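Keria Commons > Hobbies > Trains, Models and Small Stuff
Thread: Do you toss leftover wire or keep all of it?

dmciver44
So my wife and I are downsizing in July and I've got to get my whole layout plus the workbench into a room the size of a closet. I've been at this for 16 years and never thrown out a piece of wire. Coffee cans of it! Harnesses out of dead clock radios, cut-off ends, stuff I pulled from my brother's Buick. How do you all decide what goes? — Donnie

liudmyla_k
Toss anything shorter than your hand. I did it last spring and I haven't missed a single piece. My dad kept 600 feet of doorbell wire in our garage and we moved it twice, and guess how many doorbells he put in after that. Zero.

Aksel T
Gonna disagree with Liudmyla. The short bits are the ones I use! Feeder drops, building lights, fixing the grandkids' toys. It's the long mystery spools I'd give away. I mean, when did you last need forty feet of anything on a shelf layout?

liudmyla_k
Ok but you have a basement, Aksel. He has a closet.

Aksel T
Fair.

erno_illes
Connectors are what I'd go by. If it has a plug on the end and I know what the plug fits, it stays. If I don't know, it gets one year in a shoebox and then out it goes. I write the month on the lid. My wife says the shoebox is just a slower trash can and she's probably right, but I sleep better.

dmciver44
I like the shoebox. What about storage for what stays? I had the Plornum drawers, the skinny ones, and every time I open one a wire hooks on the back and the whole drawer jams.

Deok-su J
Get rid of the drawers, Donnie. Shallow and open, bright color so you can see what's in there. Black wire in a gray drawer is how I lost a whole evening. Yellow is great for this, it just glares a bit under strong lights.
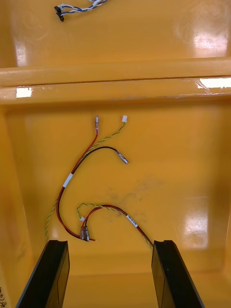
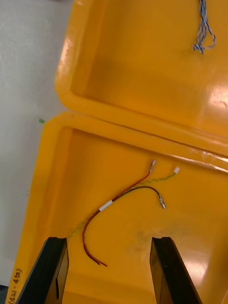
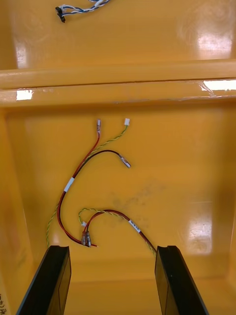
Maksymiv Model Railroad Club — Wiring & Electrical Group

Deok-su J
(Sorry, the club line is my signature, it goes on everything.) Anyway, long ones in an open curve, never wrapped tight around your hand. That's my one rule.

liudmyla_k
Twist ties though? I hate them but everything gets tangled without them.

erno_illes
Velcro. Cut your own from the garden roll, it's way cheaper.

dmciver44
Ok, did one coffee can tonight and kept 4 pieces. The Buick stuff is staying and I don't want to hear it. Aksel, do you want a spool of brown 22 gauge? I can bring it to the Dekov swap meet.

Aksel T
Yes please. Don't tell Liudmyla.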